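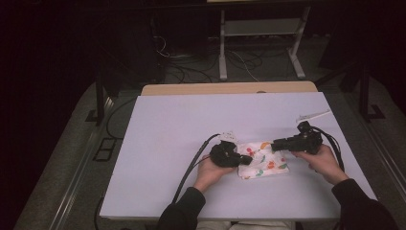

Tourism Studies > Guided Tours > Research Articles

Home | Current Issue | Archive | For Authors | Contact

4. What walkers remember

4.1 Setting and tours

The old harbor quarter of Nusimberg can be crossed on foot in the time it takes to eat a pretzel. Two companies nevertheless manage to fill an entire morning with it. Trosus runs a scripted tour: every guide learns the same text, stops at the same doorways and tells the same joke about the bishop. Hukex gives its guides a starting point, an end point and a time limit, and leaves the middle to them. Both charge the same price, and both describe themselves in their brochures as the authentic choice.

This section reports what people could recall after each kind of tour. We collected 3275 usable questionnaires, all from paying customers who had finished the walk. Those who dropped out along the way, most of them at the covered market, are treated in Section 5, where we argue that leaving a tour to buy cheese is a form of feedback.

4.2 Recall of facts

Each questionnaire listed 32 statements about the quarter, half of them true. Walkers on the scripted tour did better, as anyone would expect of people who had been told the answers. They were strong on dates and building names and very strong on the bishop. Walkers on the open tour scored lower overall but made a different kind of mistake. They rarely mixed up one building with another. They more often accepted false statements that sounded like something a guide might say, which suggests they had heard several.

We checked this against our field notes. Hukex guides did sometimes improve on the record. One version of the harbor fire had it started by a jealous baker; another blamed a goat. The city archive offers no support for either. When we coded the notes, we counted a claim as false only if the archive contradicted it outright, so the goat remains technically open.

4.3 Recall of route

Figure 4 shows the share of walkers who could put the stops back in order, by company and by length of tour. We had assumed that a fixed route would be easier to remember, and we were wrong. Scripted walkers knew what they had seen but placed it almost at random on a blank map, and a fair number put the customs house in the river. Open-tour walkers drew routes that were close to the path they had taken, including the loops, the wrong turns and the long wait outside the Pangaribuan coffee house while the guide greeted a cousin.

Figure 4. Correct ordering of stops, by company and tour length. Bars show the share of walkers with no more than one stop out of place.

The likeliest explanation is dull. On the open tours the guide often asked the group which way to go next, and people remember a street they have voted for. On the scripted tours the group followed a raised umbrella, and what they remembered best was the umbrella. Several drew it on the map.

4.4 Satisfaction

Satisfaction was high for both companies and of little use to us. Nearly everyone picked the top box or the one beside it, including a man whose written comment was that he had been rained on and misled. Scores on the follow-up questionnaire, mailed in October, were slightly higher still. Holidays improve with storage, and we would advise against measuring them fresh or late without saying which.

The written comments were more helpful. Scripted walkers praised the guide's knowledge. Open-tour walkers praised the guide, usually by first name, and often asked us to pass on a greeting. We passed on all that were legible.

4.5 Limits

Walkers chose their own company, so the two groups may have differed before anyone took a step. Both tours were given in English only.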